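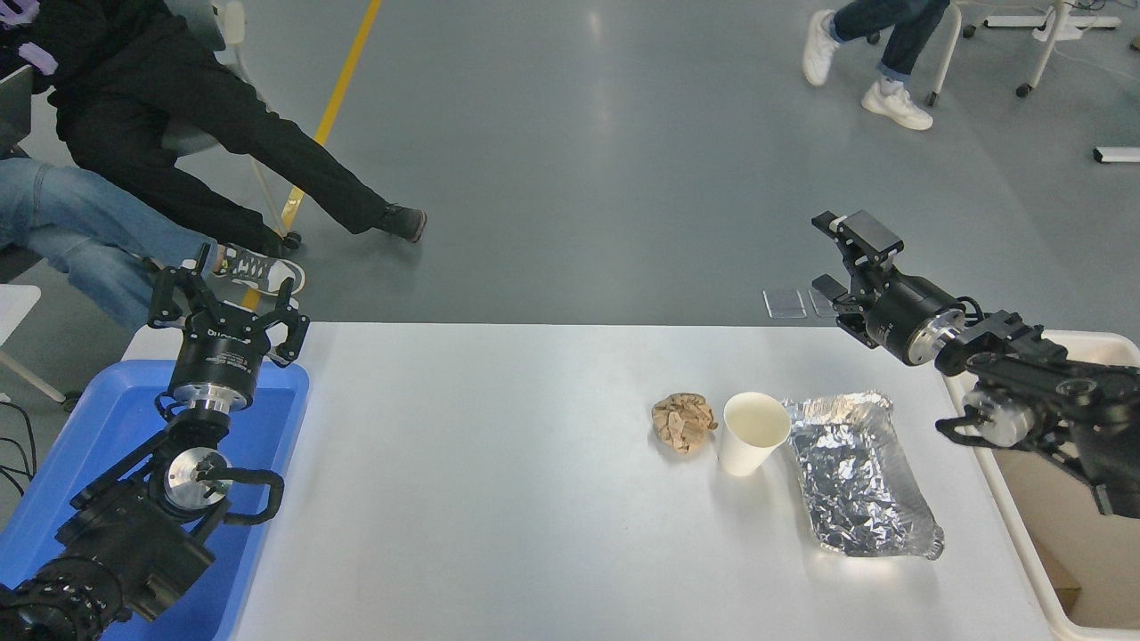
Section 3: Setting Up the Sorting Table

Home | Guides | Kitchen & Canteen | Waste | Contact

Written by Ruairí Ó Dubhghaill for the Davomberg canteen crew. Updated Oct 24, 2026. Replaces the old sheet taped to the fridge, please bin that one (paper side).

3.1 Before you start

You need:
- one table, light top, wiped down
- the blue bin
- the white bin
- Fundari liners, the 200 pack, large
- a cloth and the spray bottle
- gloves if you want them

Light top matters. Grease and crumbs show on it. The old brown table hid everything and we got ants in March.

3.2 Placing the bins

1. Table goes long side to you. Lock the legs. Lean on it once. If it rocks, find the short leg and screw the foot out.
2. Blue bin to the left end. Dry paper and cardboard only.
3. White bin to the right end. Foil, trays, metal lids.
4. Leave the middle of the table clear. That's the landing area. Stuff gets put down there first, THEN sorted.
5. Cups go in the tall sack behind the kitchen door. Not in either bin. See 3.5.

CAUTION: Don't swap the bins around because you're left handed. Two people did it and we had a whole bag refused at pickup.

Note: liners are a loose fit on the white bin. Fold the extra over the rim, tuck it under. The blue one doesn't need a liner if the paper is dry.

3.3 Clearing the landing area

Work one kind at a time. Faster than picking up whatever's closest.

1. Cups first. They tip over and roll and whatever was left in them goes everywhere.
2. Paper second.
3. Foil last, it drips.
4. Wipe the top. Next load.

Don't let it pile up. If you can't see table between the things, stop taking more trays and catch up.

This site uses cookies to remember your language and font size. Accept | Settings

3.4 Paper and foil

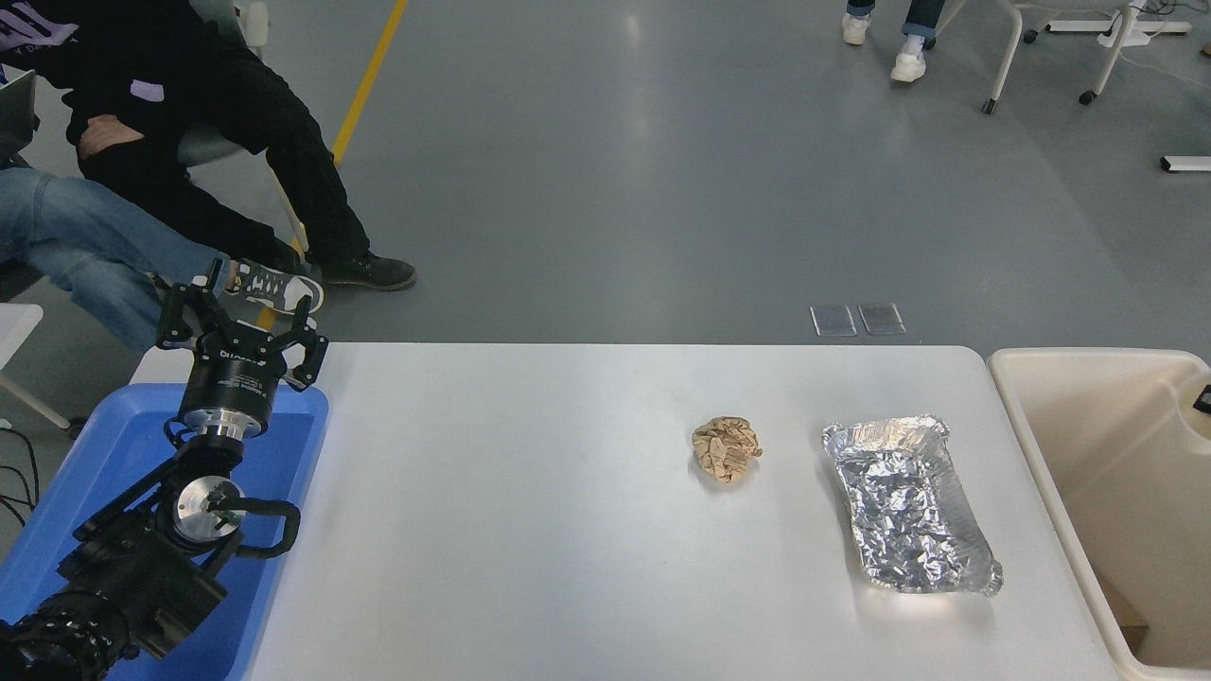 Paper wraps and foil trays are the two that come in most at lunch, and they're the two people mix up when they're rushing. Keep a gap between them on the table so the grease from one dosn't get on the other. A balled-up brown paper and a creased foil tray with its rim bent, like these, are a normal pair to be left with once the cups are gone. Paper left, tray right, done. If you're handing over to the next person at this point just say "paper and foil left" and go.

Paper:
1. Open the ball up. People wrap things in it. Forks, mostly. Once a set of keys.
2. Shake the crumbs off over the food pail, not the floor.
3. Feel it. Dry goes in the blue bin. Greasy or soggy goes to food waste.
4. Flatten if there's time. Balls fill the bin up fast.

Foil:
1. Scrape into the food pail. Plastic scraper, the metal ones tear right through.
2. Quick rinse if there's sauce. Cold water is fine. No soap.
3. Shake it off.
4. Fold the rim in, press flat, right-hand bin.

CAUTION: Edges on a torn tray are sharp. Press with the flat of your hand, don't run a finger along the rim. Band-aids are in the drawer under the till.

Note: lids that are foil on one side and card on the other. Peel if it peels. If not, general trash. Don't stand there picking at it.

3.5 Cups

1. Tip out what's in it. Sink, not pail.
2. Lid off, sleeve off. Sleeve is paper side.
3. Stack them. Stacks of 14 fit the sack lengthways, any more and they bend and spill out.
4. Tie the sack when it's full, put the next one on straight away.

Paper cups are NOT paper for our purposes. They've got a lining. Hämäläinen (the pickup company) takes them separate. I know it says paper on the box. Still separate.

3.6 Emptying

Blue bin: end of lunch, and again at close.
White bin: at close only, unless it smells.

1. Lift the bin off the table before you pull the liner. Don't drag it, it scuffs the top and takes the whole table with it.
2. Two people for the blue one if it's packed down.
3. Carry out the back way. Keep to the walking side of the yellow floor line when there's deliveries.
4. Wipe the bin rims. Spray, cloth, inside of the rim too.
5. Bins back, same ends. New liner.

CAUTION: Sealed floor gets slippy when it's wet. If a liner leaks, mop it right then, don't finish the round first.

3.7 Quick fixes

Bin sliding on the table - damp cloth folded flat underneath.

Paper blowing about - back door's open. Shut it or put something with weight on the pile.

Table top gone sticky - hot water first, spray after. Spray on its own just smears it.

Bag refused at pickup - read the tag, it says why. Usually cups in the paper. Re-sort it on the table same as a fresh load and put it out for the next pickup. Leave the tag on my desk.

Run out of liners - spares on the top shelf in the dry store, behind teh napkins. When you open the last pack write it on the board.

Next: Section 4, Food Pails and Compost

3 comments | 2 shares | Print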